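Search this forum Search Advanced search

Night guard quote, is this normal?
Posted by ronwood_mick, August, 7:40 pm

Dentist at Ronwood wants $1,230 for a hard night guard plus a check of two old crowns. My extras cover pays 300 of it. I've been grinding for years and my jaw clicks at breakfast.

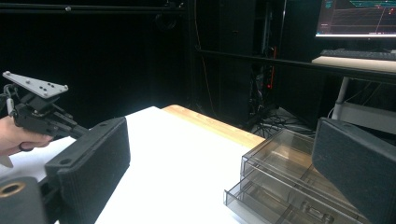

The guard alone is most of the bill. Has anyone gone cheaper and been happy?

kel_standgate wrote:
I paid 25 for a boil-and-bite from the chemist in Standgate. Chewed through it by winter, but it stopped the headaches.

Willems62 wrote:
Wouldn't recommend those. Mine was soft and I clenched more. The hard one cost more than 100 to reline after a new filling, so ask about that first.

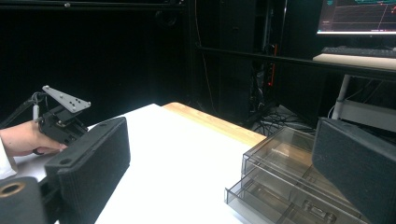
Hand-held gripper, white sleeve at left

kel_standgate wrote:
Disagree, plenty of people do fine with soft. Depends how hard you grind.

ronwood_mick wrote:
Thanks both. I'll get the item numbers and ring the Clonia clinic for a second quote.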